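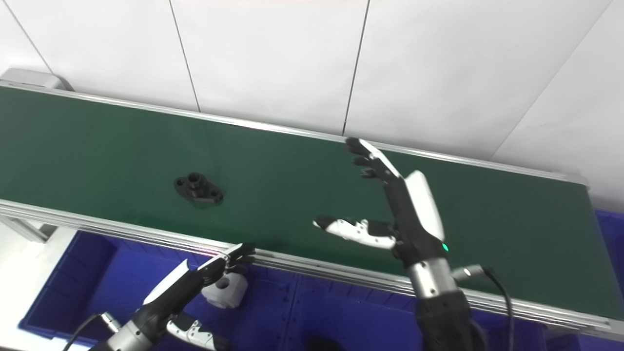
3.2 The belt and the flange

I should say something about the belt itself, as I spent most of November next to it. Charmaine Sithole and I chose dark green over black for one dull reason: our Preltusia flanges are black, and on a black belt I kept missing them. On the green they show up straight away, and so does the little shadow beside each one, which I grew rather fond of (and ended up using as a rough check on how a part was lying).

We put 545 flanges down the belt, one at a time, and noted how each one was resting. The great majority sat flat on the base with the boss pointing up, as in Figure 7. Another 52 landed on their side, and every one of those had been let go too high. The lobe on the base seems to matter here, though I'd want a second batch from Makori before I put money on it!

Figure 7. A black flange resting on its base on the green belt, boss upwards, with a hand close by on the right.

The wall behind is plain white panelling. We had a shelf there at first, but it threw odd shadows over the far rail, so down it came one Tuesday. The ridged near rail still catches the light in bright strips, and we've simply lived with that.

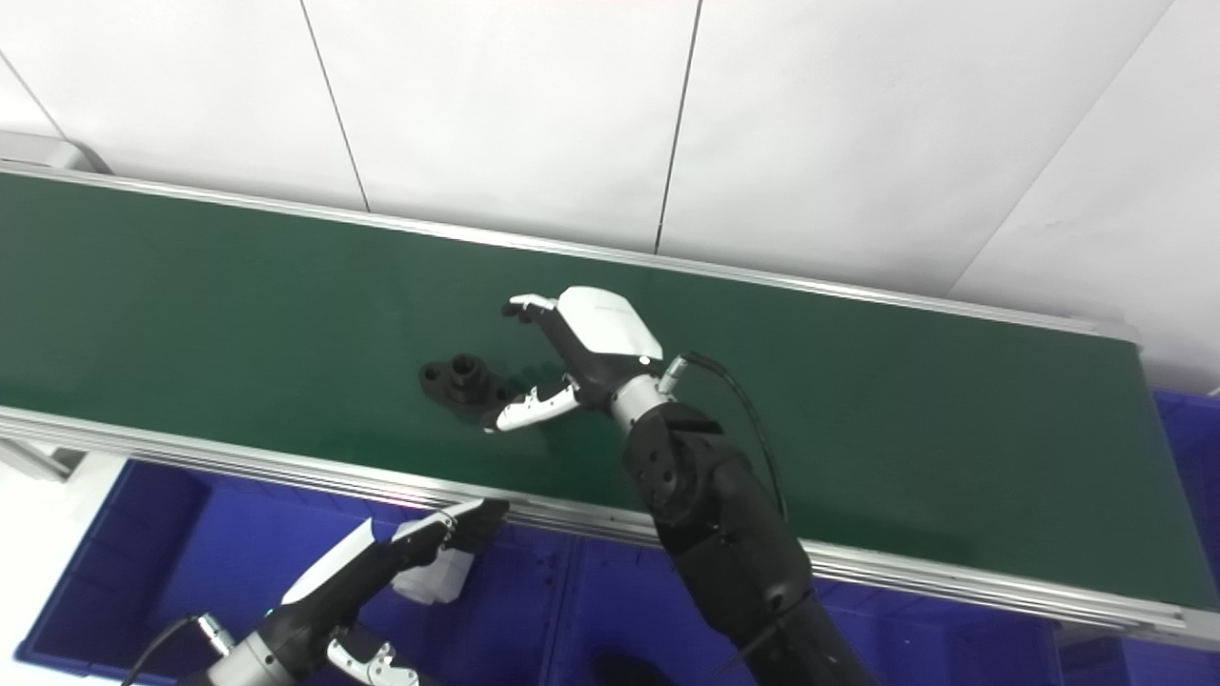 Fig. 7: flange on the belt, base down.

Filed under: Parts Handling, Open Papers

Comments

Hendrik Mabuza: Did you try the matt belt from Clurkier as well? Ours marks badly.

C. Sithole: Only for a morning. It's in section 5.

jillus_fan: what's the boss diameter please, can't find it in the table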